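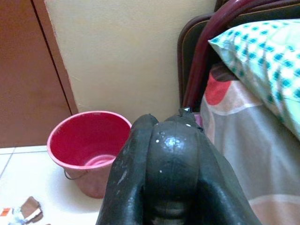 From: Sheila Tapley
To: gripper list
Subject: Re: soft pads or hard jaws for long handles?

Wálter Montoya wrote:
> Has anyone run the Odholm jaws on a broom yet? Ours let the
> pole turn in the clamp as soon as the bristles touch the floor.
> Also, are you still on the Stinholm controller?

Hi Wálter,

We have been sweeping with two arms in a small bedroom with a tile floor, broom on the left and dustpan on the right, with torn paper and cardboard to pick up. I ran 14 passes with the Odholm jaws and 12 with the Londoño set. The pole turned in the clamp on 8 of the Odholm passes and 2 of the Londoño ones. 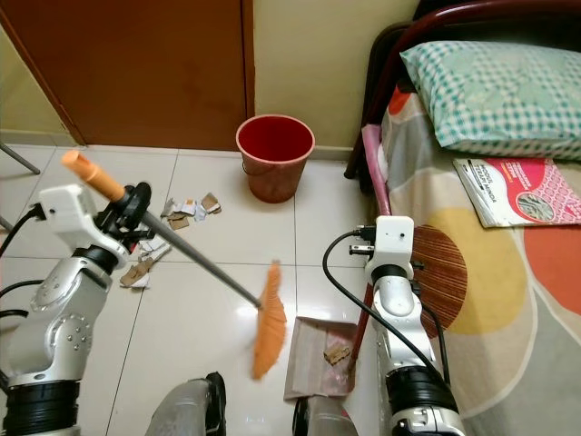

Where you clamp matters too. Low on the pole gave me less turning, but the elbow then sits close to the floor and the reach gets short. The dustpan arm was easier to set up. Its handle is slim, so I dropped the closing force and left it there.

Yes, still on Stinholm. I have the Huvuvport box on the bench but have not wired it in. If you have your force settings from July, please post them and I will try the same numbers on our arms.

Sheila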